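**Gurine play corner – progress note, October**

Spending so far is on track. Ellwood room is open, Simbridge not yet (floor still being done, sorry). The 600 for toys and tables is nearly all used, reciepts to follow Friday.

What we got for Ellwood:

- pale wood table – takes scuffs fine, wipes down easy
- small drum on a short wooden stand
- letter blocks
- light blue plate and other round pieces for sorting and pretend meals

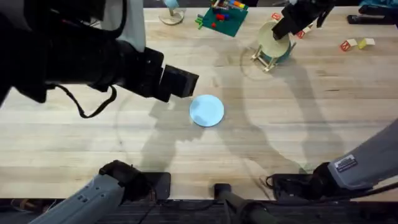 *Ellwood table with drum, letter blocks and blue plate.*

Drum is the big hit. Loud. We moved quiet reading to the far end and that mostly fixed it. Letter blocks OK but the set from Prodden came 5 short, have emailed twice, no reply yet. Will buy singles if they dont answer.

Round pieces are doing more than we planned. Kids stack them, match colors, serve "pancakes" on them.

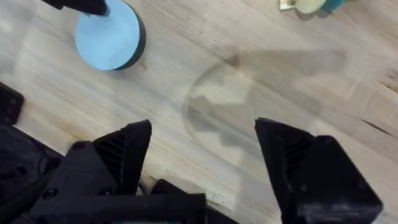 Clear ones get lost easily on light wood, so for Simbridge we'd like solid colors only – same price. Please confirm that's ok under the grant wording.

Attendance: 14 families signed up at Ellwood, mornings fuller than afternoons. No breakages reported.

Still to do

- second table for Simbridge
- storage bins w/ lids
- labels for the shelves

Asking to move 100 from printing to storage. Flyers came in cheap and we need the bins more. Need a yes or no before we order.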